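MEDIA RELEASE

For immediate use

Fludell opens sorting room for small parts, free to everyone in May

Residents who have a drawer full of screws, caps, spacers and other small things are invited to bring it to the new sorting room of Fludell, the household repair and reuse centre on Barrera Street. The room opens with a free programme called The Small Parts Month, and it will stay in use after the programme is finished.

Fludell receives many donated goods every year, and a large part of them comes with little pieces in bags, tins and envelopes. Until now these pieces were kept in mixed buckets, and a visitor who needed one cap for a chair leg had to search for a long time. In the last winter the centre sorted 700 of such pieces as a trial. The result was good enough that we decided to give this work its own room and its own tables.

The method is simple and can be learned in one visit. Each visitor works at a clear table with one open organizer box, and puts only one kind of part in each compartment. The boxes are of see-through grey plastic with a hinged lid and dividers inside, so the content can be checked also when the lid is closed. 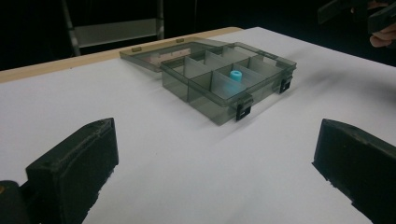 We recommend to begin with the part which is most different from the others in colour or in shape. A light blue piece is found quickly between grey ones, and it gives to the beginner a first place in the box from which the rest can be planned. Parts that are used together should be in neighbouring compartments. Parts that nobody in the household can name should go in the last compartment at the corner, and be looked at again after one season.

The programme has 21 sessions. Each session has 18 places and takes 70 minutes, with a short pause for tea. Children are welcome from the age when they do not put small things in the mouth - we leave this judgement to the parents. Younger children can stay in the reading corner next door, but an adult of the family must be with them.

Visitors can bring their own parts in any container. They can also work on the donated parts of the centre, and in this case they may take home what they need for a repair. Batteries, needles, medicine and broken glass are not accepted at the tables. Very oily parts should be wiped at home before the visit.

The tables were repaired in our own workshop with help from Gurkuletti, a joinery firm of the neighbourhood. The organizer boxes were purchased with a small grant from the Brernier Fund, which supports repair projects in the district. Boxes must stay in the room, but a list of shops where similar ones are sold is available at the front desk.

For work with very small or round pieces we put a big sheet of pale paper over the table top. On the paper a part is easy to see, and at the end of the session the sheet can be lifted on two sides, so that everything which was forgotten slides to the middle.
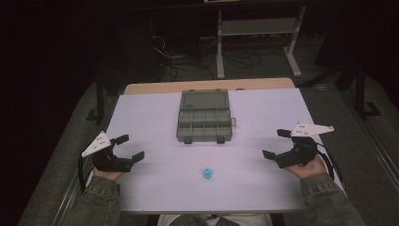
BARRERA STREET, Saturday, May 4, 2019

The first session of The Small Parts Month is held today in the sorting room on the ground floor of Fludell. The entrance is from the courtyard, and there is a ramp on the left side of the door. Bicycles can be left under the roof near the gate.

The sessions are free of charge, but registration is necessary. Places can be reserved at the front desk during opening hours or by telephone. If you cannot come, please cancel in time - there is a waiting list for the evening sessions.

Donations of clean glass jars with lids, and of empty organizer boxes in good condition, are also welcome during the whole month. Please give them at the desk and do not leave them in the courtyard.

Media representatives who want to visit a session are asked to register one day before.

About Fludell

Fludell is a non-profit centre for household repair and reuse. It has a workshop, a tool library, a reading corner and now a sorting room.

Media contact: Fludell front desk, Barrera Street

ENDS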